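Premum Drawer Repair Kit Review

Posted 2018-02-22
Category: Furniture care

Old dressers with plain runners all end up with the same problem. The bottom edges of the drawer sides wear down, the runners they slide on get a groove, and the drawer starts to tilt and rub. You can live with it for years by lifting a little when you pull. I did, until the bottom drawer of my bedroom dresser stopped halfway and would not go in or out without a kick.

The Premum kit is meant for this kind of drawer. It is not for drawers with metal slides on the sides, and the box says so in small print on the back. Check before you buy, since the picture on the front shows a modern kitchen drawer.

What you get

The box holds 50 stick-on glide pads, a roll of slick tape, a block of hard wax, two sheets of sandpaper, a tube of wood filler and a folded instruction sheet. There are no screws or nails, and you will need your own putty knife. I also used a vacuum and an old toothbrush, neither of which is on the list but both of which I would call necessary.

I bought mine at Hsieh Hardware. They keep it with the cabinet knobs, not with the wood repair supplies, so I walked past it the first time.

Using it

I started with the bad drawer. Take it all the way out, empty it, and turn it upside down. The sheet tells you to sand the worn edge flat, fill any low spots, wait, sand again, and then put down the tape. The waiting is the slow part. The tube says the filler is ready to sand in an hour. Mine was still soft in the middle after that, and I left it overnight. My house is cold in winter, so that may be on me.

The filler sands well once it is hard. It comes in one color, a light tan, and does not take stain. On the bottom edge of a drawer that does not matter.

The tape is the best thing in the box. It is thin, it sticks hard, and it has a paper backing that comes off in one piece. Cut it a little short of the full length of the runner. I ran the first piece right to the end, where the drawer caught the loose edge and peeled it up. Pulling it off took some of the wood with it, so get it straight the first time.

The glide pads are for the frame of the dresser, at the front where the drawer rests when it is closed. They raise the drawer slightly and keep the front from dragging. They are a little too thick. On two of my drawers they pushed the front up until it rubbed on the rail above, and I had to take them off and use tape there too. I would rather have had fewer pads in two different thicknesses.

The wax is ordinary hard wax and works the way a candle stub does. If your drawer only squeaks or feels slow, try the wax on its own before anything else. It took me five minutes on the top drawer and that one has needed nothing more.

The instructions

They are short and mostly clear. The drawings are too small. Step four shows the tape going on the runner and the text says to put it on the drawer side. I tried both. The runner is better, because the tape stays flat there and you do not scrape it when you set the drawer down on the floor.

There is nothing in the sheet about a loose drawer bottom. If the bottom panel sags, it will rub on whatever is underneath, and no amount of tape will help. Fix that first with glue and let it set with the drawer upside down and a few books on it.

How it has held up

The kit has been on the bedroom dresser for two winters now. The bottom drawer holds sweaters and is heavy, and it still opens with one hand. The tape has a shine where it gets the most wear but has not lifted. The filler has a thin crack at the back corner that I can see only with the drawer out. One pad fell off and I found it in a sock.

I also used it on a Dendum chest in the spare room, bought secondhand last March. That one had less wear and I skipped the filler. Sanding, tape and wax took most of an afternoon, including the time to take everything out and put it back.

Compared with the Drurka tape

The Drurka drawer tape is sold by itself and costs less. It is wider, so you will need to trim it for most older furniture, and the backing tears. Once it is down, it slides about as well as the Premum tape. If your drawers are worn but not badly, buy the Drurka and use a candle. If there is a real groove to fill, the Premum kit saves you a trip for the filler and sandpaper, and the filler is good.

A note on tight spaces

Measure in front of the dresser before you start. The drawers have to come all the way out, and you need room to kneel and look inside with a flashlight. If the dresser is in a closet or at the end of a hall, move it out first. It is worth the trouble, and you can vacuum behind it.

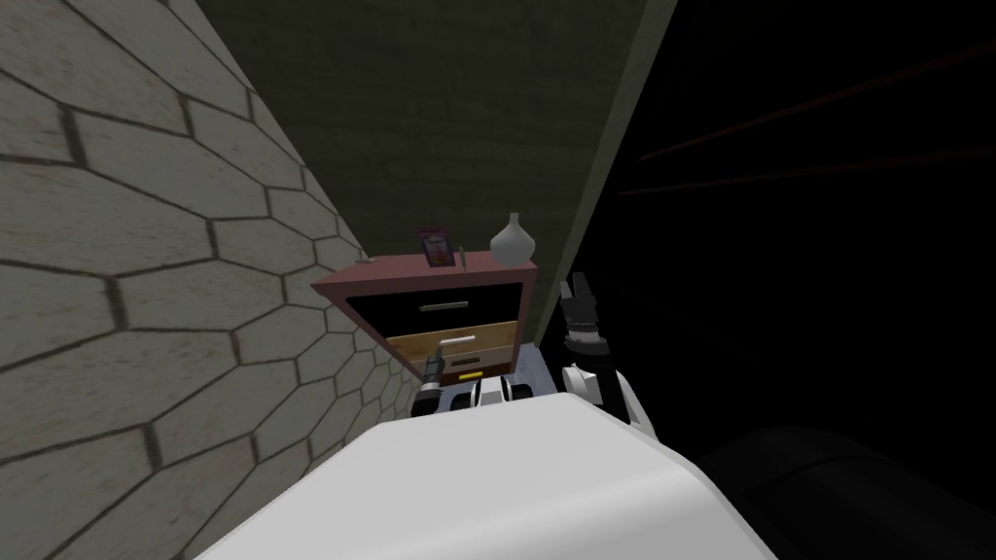
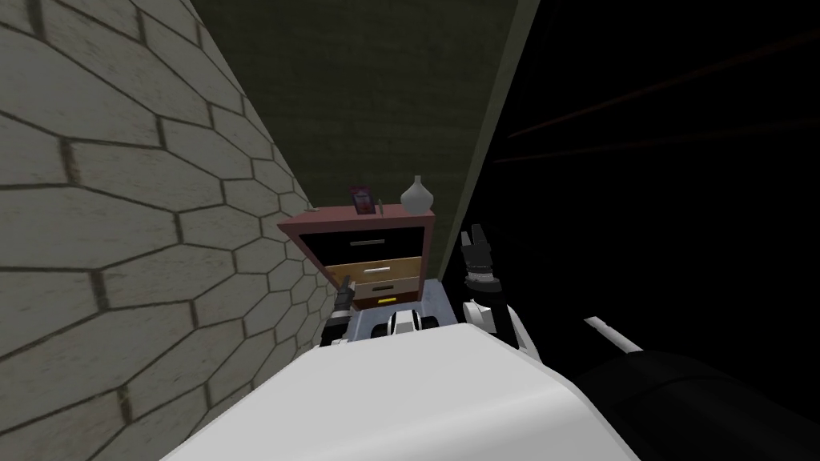
Small dresser in a narrow space.

Good points
Tape slides well and stays put
Filler sands clean
Enough in the box for two dressers

Bad points
Pads are too thick for close-fitting drawers
Step four of the instructions does not match its drawing
Filler comes in one color and was slow to harden for me
Front of the box is misleading

Who should buy it

Anyone with an old dresser, nightstand or desk that has plain runners and drawers that stick from wear. If your drawers stick only in damp summer weather, wait for a dry spell and try wax before you sand anything. Wood you take off in July leaves a gap in January.

I have most of the pads left over. They work fine under lamp bases.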